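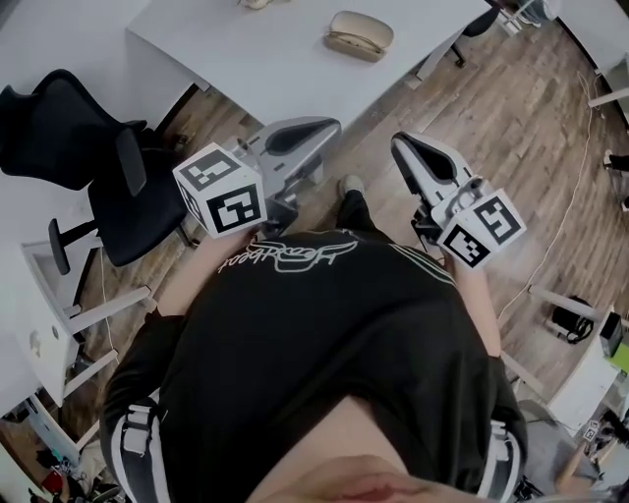
Windthorpe Shared Workshop, upstairs room
Oct 4, 2022

Right, a thread about the grippers, as people keep asking and I keep giving a shorter and grumpier answer each time.

The claim from the Tiltance plans goes like this. Print a pair of hand grippers, stick a marker cube on each, wave them about doing a household job, and a robot arm will learn the job from the recordings. A weekend build, it says on the front page. We started in February.

I should say I didn't want to do this one. I voted for fixing the bandsaw. The bandsaw is still broken, for anyone keeping a list of grievances, which I am.

What they are, for people who've only seen the cubes: a grip you hold, a light grey body, two fingers that open and shut with your hand. Dark pads on the inside of the fingers. A white cube with black square patterns on it sits near your hand, so a camera up on your head can work out where the gripper is and which way it's pointing.

No motors in it at all. It's a litter picker with a bar code. I mean that as praise, more or less, as it's the one part of the project that has never crashed.

Printing. The files are decent. The bodies came out first go, the fingers took three goes as the tips lifted off the bed, and then somebody turned the heat up and they were fine. Not a thrilling story but that's the printing.

The finger pads were a proper nuisance. The plans say "any grippy rubber". I tried an old inner tube, a jar opener from the kitchen drawer and a sheet from Gritthorpe that cost more than the rest of the gripper. Inner tube was nearly as good. It also left black marks on every mug in the building, so we paid up.

If you're copying us, glue the pads with the fingers OFF. Yes, the instructions show them on. The instructions were written by someone with smaller thumbs than me.

The cubes. Oh, the cubes. You print the patterns on paper, cut them out, stick them on the faces. Each face has its own pattern, and each has to be the right way up, and there's a drawing in the plans to show which goes where.

The drawing is wrong. Or it's right and it's drawn from behind, which nobody had written down. We had a left gripper that believed it was facing the ceiling for most of a fortnight.

I'd like to claim I spotted it. I had blamed the camera, loudly, and had the camera in bits on the bench when someone turned the cube over and asked whether it was meant to say the same as the other one.

Also: matt paper. Glossy looks smart and then you stand under a strip light and half the squares vanish. I found this out after cutting a full set in gloss with a new blade and being quite proud of the corners.

Someone will ask about the size. Cut the pattern even slightly small and the software thinks your hand is further away than it is. It doesn't complain. It just writes down the wrong place, very neatly, every time. I distrust anything that is wrong that tidily.

So then you put the camera on your head and go to the desk and start doing jobs. This is where I stop being rude about plastic and start being rude about the idea.

First job was picking things up off a desk and putting them in a box. Small things, the sort that live on a desk. I can do that. I've been doing it for years without a hat.

With the grippers on, I am worse at it than a toddler. You have no feeling in the fingertips, so you end up squeezing everything twice as hard as it needs. Anything flat just slides away from you. A pencil is fine. A coin, forget it.

You get better. I'll give them that. After an evening or so you stop looking at your hands and look at the thing you're picking up, which is lovely for you and terrible for the recording, as now the cubes are off the bottom of the view and the software has lost both hands.

So you learn to hold your head like someone reading a menu without their glasses. Chin down, arms out, elbows in. My neck has opinions about it.

"But you're recording natural human movement" says the front page. Mate. Come and stand in our upstairs room for an hour with your chin on your chest and tell me what's natural.

Numbers, for those who like them. We've recorded over 400 goes at the desk job. The plans said 32 would be "enough to see results". I'd love to know what results they saw, and whether they were wearing the glossy paper at the time.

Not all of ours are any good. Some have a cube hidden behind a sleeve. Some have me dropping the thing and swearing, and it turns out the recording has sound, so those have been taken out for two reasons.

Folder is on the workshop machine under 1733, which isn't a year or a code, it's whatever the disk called it and we never changed it. Please don't tidy it. The last person who tidied it meant well.

The arm. We have the loan of a Kohlhase, an old one, one of the small ones that bolts to a table. It has a gripper with the same fingers as the hand ones, as we printed a spare set for it. That part is clever and I said so at the time, in front of witnesses.

You train the thing overnight on your recordings. Then you press go. What you hope for is an arm that picks up the object and puts it in the box.

What we had in the first week was an arm that went confidently to where the object had been in most of the recordings and closed its fingers on air. Then it carried the air to the box and let go of it, really gently.

There was applause. I did not join in. If I moved an invisible pencil into a box at work I'd be sent home.

We fixed some of that by moving things about more between goes. Everyone had been putting the object back in the same spot, me included, as it was easiest to reach. So the arm had learned a spot on a desk. Fair enough. That's on us and not on the arm.

Next round was better. It now gets hold of the object more often than not, on our desk, with our lights, if the box is on the side it expects. I've watched it do a good clean pick and felt something close to pleasure. I went and made tea until it passed.

Then someone opened the blind and it stopped working. I want that written down somewhere, so here we are. The blind.

I'm not saying it's rubbish. I'm saying "a robot learned a task" is being asked to do a lot of work in that sentence. It learned our desk, in the evening, with the blind shut.

Someone replied asking if two hands is worth it over one. For the desk job, no. We built two as the plans show two and because the second is cheap once you've done the swearing for the first. For anything where you hold one thing still and fiddle with another, I can see it. We've not got that far with the arm, there being only one arm.

We do record with both anyway. The plan is to try opening a case with one hand while the other holds it down. I've done it with the grippers and it's horrid — the lid shuts on you every time you relax. I'll report back when I've stopped sulking.

Cost, since it always comes up: the grippers are cheap. Filament, screws, springs, paper, and that sheet of rubber I'm still cross about. What costs you is the evenings. Nobody in the plans has costed an evening.

Things I'd do differently. Check the cube faces against each other before you blame anything with a lens. Roll your sleeves up. Tape down the cables on the floor, as you can't see your own feet with your arms out in front of you and a camera on your head.

And keep a note of the ones that go wrong. We threw our early failures away and now I can't prove to anyone how bad it was, so they think I'm exaggerating. I'm barely exaggerating.

Would I build it again? The grippers, yes. They're a nice thing to make and they stay made. The bit where it learns, ask me when it can cope with daylight.

Yes, you can come and have a go, the upstairs room's open most evenings. Bring short sleeves. If the door to the saw room is shut, leave it shut.

Reply to several of you: no, I won't put the video of the invisible pencil up. The arm was trying its best.

Small update, same night. Tried it with the blind half open. It picked up the object, took it to the box, and put it down next to the box. I've been told this counts as progress and I've asked who's doing the counting.

Going home. Bandsaw still broken.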